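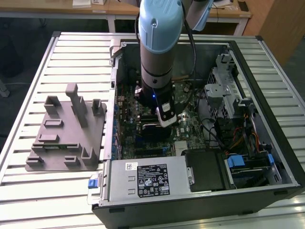 Subject: Re: Old desktops in the hall storeroom

On January 11, 2025, Aníbal Huanca wrote:

> Does anyone want the old towers before I take them to the tip? There are 4, possibly with drives still in them. Also, the Naker printer is jammed again and I've run out of patience with it.

Aníbal, please don't take them to the tip yet. One of those towers has the membership list on it, and the only other copy is a printout from August with tea on page two.

Pull the drives first and put them in the biscuit tin – the Hendriks one, as the other has biscuits in it. The council depot at Graltivetti Road takes e-waste free up to 200 kilos, so we should squeak in, even with the Kornix monitor that needs two people and a favourable wind.

As for the printer, open the rear flap, swear, close the flap. It has worked for me for almost four years. A new one was quoted at $800, a sum we could otherwise spend on fixing the gutter, or on continuing to discuss the gutter.

I can bring the ute if someone else brings the straps.

Cheers,
Marg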